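The outreach worker has been walking the streets near Grollard Avenue for 13 years, first with a tenants' group and now with the Cultora neighborhood office. She asked that her name be left out. "People talk to me more when I'm not in the paper," she said.

Her main work these days is a block contact list. It started with 70 households and has grown to 434. Each one gives a phone number and agrees to check on the neighbors on either side after a break-in or a fight on the street.

"Most calls are small," she said. "A car window, a package gone from a porch. But if you live alone and it's your window, you want someone to come over."

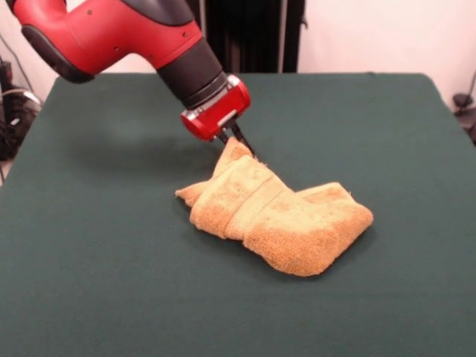
*Photo: a robot arm gripping a folded towel on a green table*

The list has its critics. Some residents told her it would turn into neighbors spying on each other, and she takes that seriously. Callers are asked what happened and where, and the office doesn't keep notes on who looked out of place. "We had one man who phoned every night about teenagers on the steps of the old Cinex theater," she said. "They were sitting down. I told him that's what steps are for."

She would like to see better lighting first. The office sent the city a request in April for new lamps along the Yazdani Street underpass – a shortcut to the bus that many older people won't use after dark. She collected 390 signatures for it, most of them at the bus stop between 6 and 8 a.m. The city has said it will look at the site.

Asked if the area is safer than when she started, she took a while to answer. "I don't know. I hear about more things now, so it feels like more. My sister moved out over it. I still walk home."

The office takes new names for the list in the evening, until 7 p.m.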